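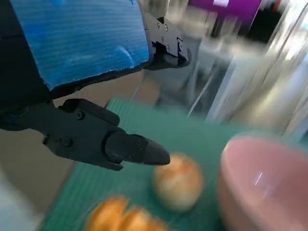

Roll, pastry, pink bowl, green mat. Breakfast, allegedly.

Right, a thread on whether a pale bread roll is worth getting out of bed for. I have doubts and I'm going to share all of them.

The theory comes from Tõnu Ots, who reckons you should lay breakfast out on a cutting mat instead of a plate. Crumbs stay put, no plate to wash. I've now tried it through most of June and I still own plates.

First problem: the mat. Mine's teal with fine ribs running along it. Ribs catch flour. You wipe it, it looks clean, you tilt it to the window and there's a tidy row of yesterday's roll in every groove.

Old toothbrush gets it out. So I've swapped rinsing one plate for scrubbing a mat with a toothbrush. Tell me again how much time I'm saving, Tõnu.

The roll. Pale gold, lighter floury top, small split in the crust. The bloke at the Durmont counter swears that split means a good bake. I've had supermarket rolls with a split like a canyon that tasted of damp cardboard, so I'm not taking the split's word for it.

What I do trust is weight. Pick it up, and if it feels like it's full of air, it's full of air. These are decent, for the record. I'm sceptical, not dishonest.

Colour though. I asked for "well done" and this is what well done looks like at Durmont. They've got the oven at 225, they tell me, as if that settles it. My nan had hers at whatever the dial landed on and her crusts could chip a tooth.

The pastry down the front is a different matter. Glossy orangey-brown crust, a bit of shape to it. I can't tell you whether it deserves to be called a croissant. Kaja Žukauskas says if you have to ask, it doesn't.

Also suspicious of gloss in general. Gloss is egg wash. You can egg wash a house brick and it'll photograph beautifully.

The bowl: salmon pink, shiny inside. It's there for jam, according to the method. A whole bowl, for one roll's worth of jam. Now there's a bowl to wash, so we're back to plates by another name.

Someone's going to reply that a Grotell board with a crumb tray fixes all this. I looked it up. It's a chopping board with a drawer. I have a chopping board and I have a drawer.

Toom next door toasts his rolls split side down in a dry pan, four minutes, butter straight on. Eats it over the sink. No mat or bowl involved and he seems a happy man.

So far: roll fine, pastry under review, mat going back to the craft cupboard once I've got the flour out of it. Will try the darker rolls if Durmont ever bakes any. Not holding my breath.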